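Subject: Re: [polberg-watch] Detention figures and access to the Medina holding site

The totals in the last digest need correcting before anyone cites them. I have now been through the intake registers for the Medina site from the lawyers' copies, and the number of people registered over the period is 816, not 1193. The higher figure adds the transfer list to the intake list. Everyone moved from Medina to Polberg was given a second entry on arrival, with a new serial number, and the digest counted both.

This doesn't change the finding on length of detention. The emergency order allows three days without a hearing. In 67 of the registered cases the file shows a first hearing after that limit, and in none of those files is there a signed extension. The order requires one.
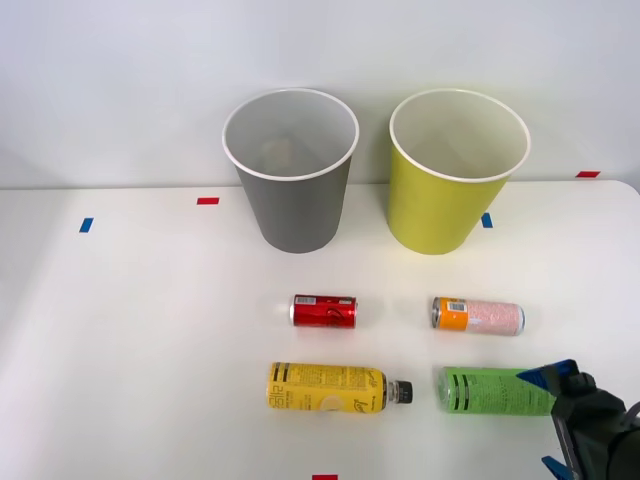
Page last modified: November, 16:40

On 14:05, another subscriber wrote:

> Two questions before I forward this to the parliamentary group.
>
> First, does the three-day limit run from arrest or from registration?
> The ministry's letter says registration. If they are right, most of
> the late cases may fall inside the limit.
>
> Second, why is Ginus missing from the table? People were held at the
> police post there before the road to Medina reopened, and at least
> one family was told that no record existed.

On the first question: the text of the order says "from the moment of deprivation of liberty." The ministry's letter paraphrases this as "from entry in the register," but a letter can't amend an order. I used the registration date anyway, for a practical reason. The arrest time is blank on many of the forms, and I didn't want a count that depended on witness recollection. The 67 cases are therefore late even by the ministry's own reading. Counted from arrest, the number can only go up. Please say so in the cover note to the parliamentary group, in one sentence, and leave out any estimate of how far up.

On Ginus: the police post isn't a designated place of detention under the order, so it has no register of the kind used at Medina. It should have a station log. We asked for it in writing and received an acknowledgment but no copy. I left Ginus out of the table because a row of blanks would be read as a row of zeros. It should have its own paragraph, stating what was requested, when, and from which office. The family's account can go in there if they agree to it in writing. Don't use the names of the younger relatives.

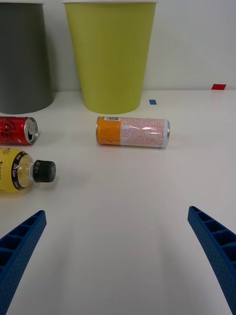 A few points on wording, which matter because the ministry answered our last letter line by line:

- "Held without a hearing" is accurate for the 67. "Held without charge" isn't established. Some of the files contain a charge sheet with no date on it.
- "Transferred" should be used only where there is a transfer order. For the others, write "moved."
- Stiltico is the contractor that runs the transport. It doesn't run either site. The last digest said "Stiltico guards" in two places, and their counsel has already written to us about it. Both should read "site guards."

Access is unchanged. The monitoring delegation may enter the Polberg building and speak to detainees in the presence of an officer. At Medina it may enter the administrative block only. The request for private interviews is pending, and I would prefer that we not publish anything describing it as refused until there is a letter.

I'll send the revised table to the list once the serial numbers have been checked a second time against the transfer list. If you hold copies of release papers from either site, please send the serial number and the release date only. Scans of full documents shouldn't go through this list, as the archive is open to all subscribers.

Eulalia Garrido

Contact the list owner | Copyright remains with the authors of individual messages | Back to top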